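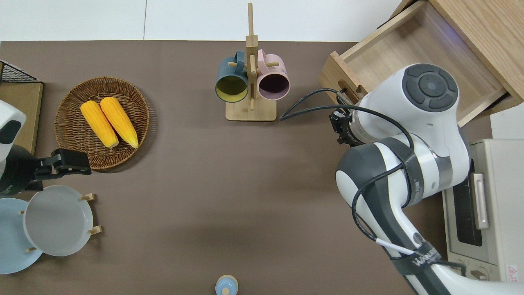
The Mavetti two-arm station is made for the staff kitchen: the small room where cups, plates and tea are kept, and where somebody always has to put them back. Sorkar delivers it as one working place, with two arms over one table, and your own kitchen things stay in use. You do not need to buy special cups for it. A mug tree with the mugs hanging upside down, like the teal one and the pink one, is a good way to store them, because the gripper can come to them from the side or from the top. A drawer with a cut-out slot in the front suits it also. We recommend to keep such simple furniture and to fix its position on the table before the first teaching.

What it is for

Returning mugs and plates to their places
Opening and closing light drawers
Moving dry food items between baskets and the table
Preparing the table before the morning break

What it is not for: knives, hot liquids, open glass bottles, and any task where a person must have the hands on the table at the same moment.
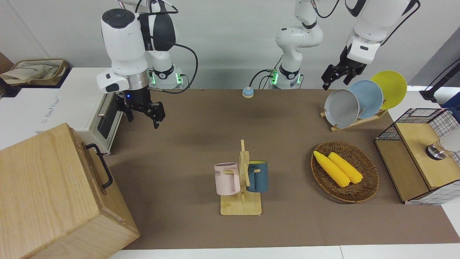 Sorkar Equipment Catalog, page 6

Placing of the objects. The arms are mounted at the back side of the table, so the front stays free for the staff. Put tall items such as the mug tree in the middle and the plate rack further to the back, where the other arm comes down to it from above. The plates should stand on edge and you should see a part of each one. If all plates have the same color, please tell us this when you order, and we will plan a longer teaching time. A plain mat without pattern is better than a shiny table top.

What changes for the people

We are asked about this more than about the technical data, so we write it openly. At the Grikness office the kitchen was before the duty of the reception. Mirela Camargo, who manages the reception there, wrote to us on 5 March 2020:

"We did not lose a job with the station. The two colleagues who cleared the kitchen after lunch stay now at the front desk in this time. But they had to learn new things also. In the beginning they did not like that every cup has a fixed place, and visitors still put cups everywhere. One person must check the table before the start. I would ask for this person's time in the plan from the first day."

We agree with her. Please count a daily check of up to 8 minutes, and name one person and one substitute for it. The training is held during working hours. We ask also that the kitchen staff are present when the tasks are chosen, as they know best which drawer sticks. 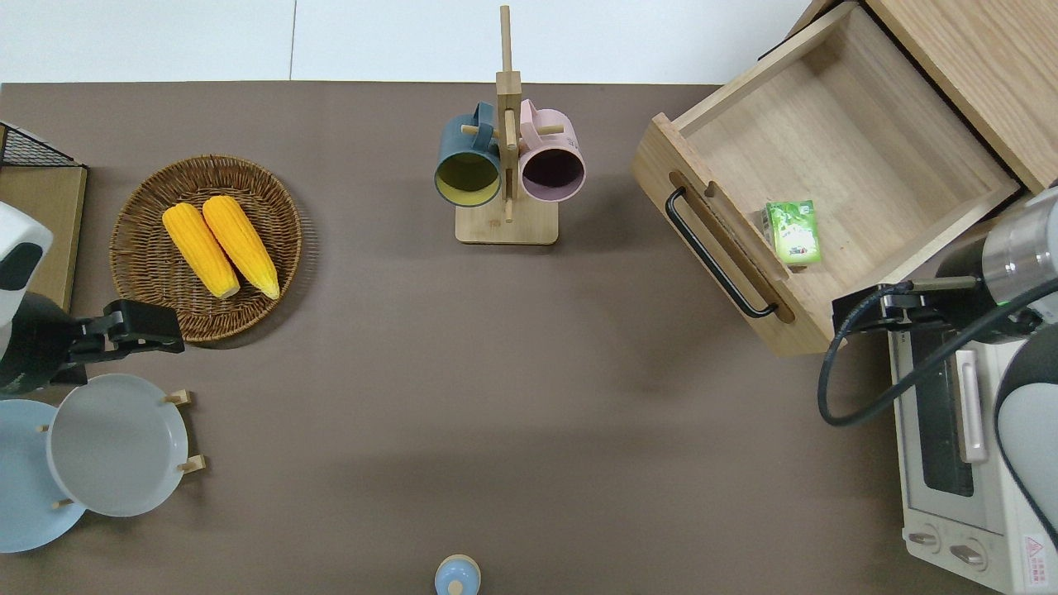

Drawer pulled fully open, small green box inside.

Drawers and small packages. Drawers should run easily and should not close alone. Leave small boxes lying with space on the sides for the fingers of the gripper. A full drawer must be sorted by hand first. For drawers with a long metal handle no adapter is required.

Ordering

Station, two arms with grippers and mat: order no. 3291
Teaching visit at your place: order no. 351
Mug tree and plate rack: not included
Table: not included, drawing on request

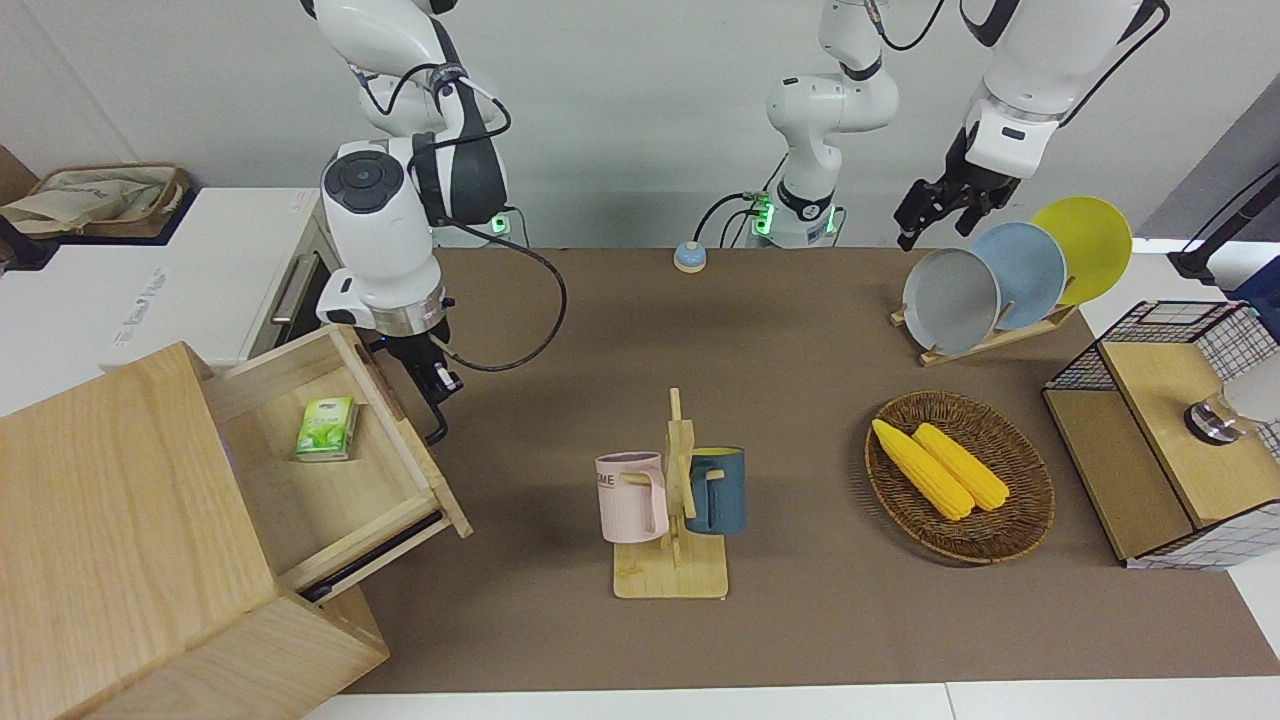
Sorkar Equipment Catalog, page 8

Space and cables. The cables of the arms are at the back, therefore please leave the back edge of the table free from baskets and mugs. Storage boxes and cabinets can stand at the left and right end. Bags and other personal things should have a hook or a shelf outside the reach of the arms.

Service in the first year is done by Okoro, who have the spare grippers in stock. For a visit to a working station please write to the sales office of Sorkar. The next dates for visitors are in June.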